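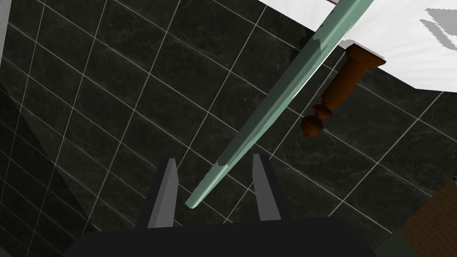

**Category: Student projects / Simulation**

**Wrist view vs. head view for the class project**

**dorottya_s** – 4th July

Dorottya Simon here, from the Pirkcombe summer robotics class. Our team is called Resach. We work in simulation only and have to hand in 200 demos of simple household tasks. The top picture is the gripper view, with the fingers open and the green rod between them. My partner wants to train on this view alone. I think we need the body view too. Opinions?

**lengyel_fan**

Your partner is right. We did ours in May with one view and it trained in a night. Two views doubled our storage and we got nothing for it.

**skunulside**

I disagree. With the gripper that close to dark tile you get very little to tell you where you are in the room. The marbling is faint and the grout lines look the same everywhere. Fine for closing the fingers, bad for getting there.

**dorottya_s**

That was my worry. The same room from the body view is below. Right gripper is at the edge of the little white table, next to the green box. Left one is open and doing nothing yet. 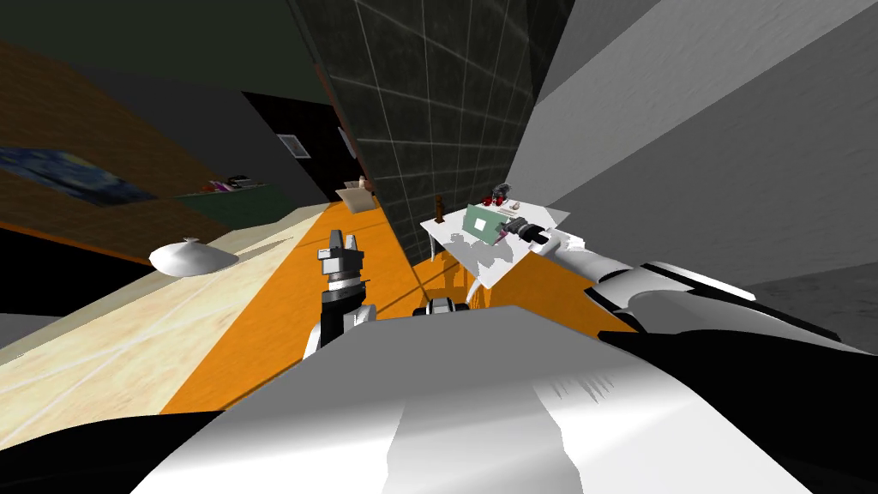 ## Replies, page 2

**skunulside**

Much better. You have both arms, the table and the orange floor, so the policy has something to work with. I'd keep both views and drop the resolution.

**lengyel_fan**

The room is tilted in that one though. If the body leans differently in each demo, you will need more than 200. We had 300 and it was still shaky when the body moved.

**skunulside**

Then fix the body pose at the start of every demo. It's one line in the config.

**dorottya_s**

The pose is random by default and the class rules let us change it. I'll run 4,000 steps with one view and the same with both, then post the numbers. My partner has agreed to that – he still expects to win.

**lengyel_fan**

Use the same seed for both runs or I won't believe either of them.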